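# 핸드 그리퍼 수집 작업, 식기류 취급 기준 어디까지 잡으세요?

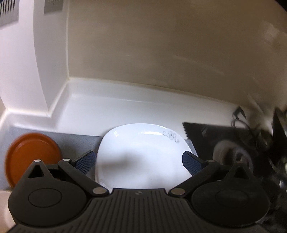 **stivholm_ops** | 2021.12.18

저희 팀 작업 기준서를 개정하는 중인데 의견이 갈려서 올립니다. 현재 기준은 Forneck 현장에서 쓰던 걸 그대로 가져온 것이고, 식기류 항목이 세 줄밖에 없습니다. "양쪽 패드가 모두 닿은 뒤 들어 올린다", "작업면에 작업과 무관한 물건을 두지 않는다", "파손 시 즉시 중단한다". 문제는 두 번째 줄입니다. 흰 사각 접시를 세워서 양쪽에서 패드로 잡는 작업인데, 조리대에 주황색 둥근 뚜껑도 서 있고 벽 쪽에는 검은 케이블이 엉켜 있습니다. 기준서대로면 이건 불합격입니다. 그런데 실제 주방이 원래 이렇지 않나요. 다른 팀은 어떻게 쓰는지 궁금합니다.

---

**패드교체담당**

뚜껑하고 케이블은 따로 보셔야 합니다. 뚜껑은 주방 물건이니 있어도 되고, 케이블은 치워야 합니다. 저희 기준서에는 이렇게 나눠 놨습니다.

- 생활 물품: 허용. 단, 손가락이 벌어지는 범위 밖에 둘 것
- 전선, 충전기, 공구: 작업면에서 제거
- 유리, 칼: 해당 작업 대상일 때만 허용

"무관한 물건"이라는 표현은 빼는 게 좋습니다. 검수자마다 해석이 다릅니다.

---

**lab_3층**

저는 반대입니다. 케이블도 그냥 두는 게 맞다고 봅니다. 가정집 주방에 전선 없는 집이 얼마나 됩니까. 다 치우고 찍으면 나중에 실제 환경에서 못 씁니다. 작년에 Phan 과제 할 때 배경 정리를 너무 엄격하게 했다가 에피소드 500개를 다시 찍었습니다.

---

**패드교체담당**

> 케이블도 그냥 두는 게 맞다고 봅니다

데이터 다양성 얘기면 이해합니다. 그런데 이건 안전 기준 얘기예요. 링크 관절에 선이 걸리면 접시 든 상태로 당겨집니다. 저희는 7월에 그렇게 그릇 깨 먹고 규정 넣었습니다. 케이블이 꼭 필요하면 벽에 고정하고 찍으면 됩니다.

---

**lab_3층**

고정하는 조건이면 동의합니다. 대신 "제거"가 아니라 "고정 또는 제거"로 써 주세요.

---

**farnness_qa**

검수하는 쪽에서 몇 가지 적습니다. 지난번 납품분이 3,000건이었고 그중 반려가 795건이었습니다. 배경 물건 때문에 반려한 건 27건뿐입니다. 대부분은 접촉 문제였습니다. 한쪽 패드만 먼저 닿아서 접시를 밀거나, 모서리를 비스듬히 잡은 경우입니다.

그래서 저라면 두 번째 줄보다 첫 번째 줄을 먼저 고칩니다.

1. 세워 둔 납작한 식기는 양 패드가 면에 닿은 것을 확인하고 1초 정지
2. 정지 후 수직으로 들어 올림. 끌지 않음
3. 유약 처리된 면은 작업 전 물기 제거
4. 패드 표면은 교대할 때마다 닦고 마모 여부 기록

---

**stivholm_ops**

정지 시간은 생각 못 했네요. 1초면 작업자들이 길다고 하지 않습니까?

---

**farnness_qa**

처음에는 그럽니다. 0.5초로 줄여 봤는데 검수에서 정지 구간을 구분하기 어려워서 되돌렸습니다.

---

**왼손잡이작업자**

직접 잡는 사람 입장에서는 3번이 제일 필요합니다. 광택 있는 접시는 물기 있으면 패드가 질감이 있어도 미끄러집니다. 그리고 1초 정지는 무거운 접시일 때 손목이 힘들어요. 연속 작업 횟수 제한도 같이 넣어 주시면 좋겠습니다. 정지 규정만 늘고 휴식 규정이 없으면 현장에서 안 지킵니다.

---

**lab_3층**

휴식 규정은 기준서 말고 운영 지침에 넣는 게 맞지 않나요. 문서가 섞이면 개정할 때 번거롭습니다.

---

**왼손잡이작업자**

운영 지침은 작업자한테 안 내려옵니다. 저희가 보는 건 기준서 한 장입니다.

---

**stivholm_ops**

의견 감사합니다. 두 번째 줄은 "생활 물품은 그리퍼 동작 범위 밖에 허용, 전선류는 고정 또는 제거"로 바꾸겠습니다. 첫 번째 줄에는 양면 접촉 확인과 1초 정지를 넣고, 물기 제거는 별도 항목으로 뺍니다. 연속 작업 횟수는 몇 회로 할지 아직 못 정했습니다. 쓰고 계신 숫자 있으면 댓글 부탁드립니다.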